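13 Apr 2026

Up at dawn, no milk, black coffee, fine. Rain on the shed roof all morning so did the sorting I've been dodging since we got back from Skellside. Two tubs of toys for the playgroup, half of it junk. Jigsaws with bits gone, out. Felt animals, wash. Found the wee tin drum under the stairs, hid it again.

Knut Ehlers rang at 10, wants the box over at Dallow before the May fair. Told him end of the week. He talked for 31 minutes, mostly about his gutters. Bought him a new ladder bracket last year and he's still not put it up!!

Then the blocks. Wiped each one with a damp cloth and vinegar, colour's come up lovely. Hearts and stars were the grubby ones, all those corners. Want them in pairs by colour, blue green yellow red, so the little ones can match them, but the bag I had in mind is too small and the drawstring's gone. Could sew one out of the old curtian. Or ask at Wendt's for a tub with a lid, neater.

Knees sore from the floor. Must remeber to pay the rego, over $2 hundred now, ridiculous. Soup for tea. Left the board out on the blue table, will look at it again after.
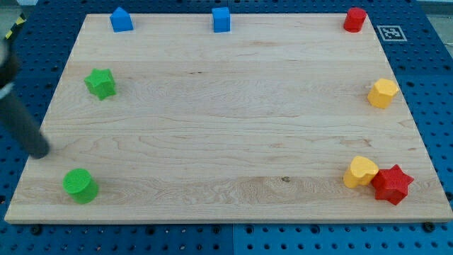
Anyway Mum's parcel still hasn't come, will chase the post office tomorrow. Bins out tonight, the green one. Bed.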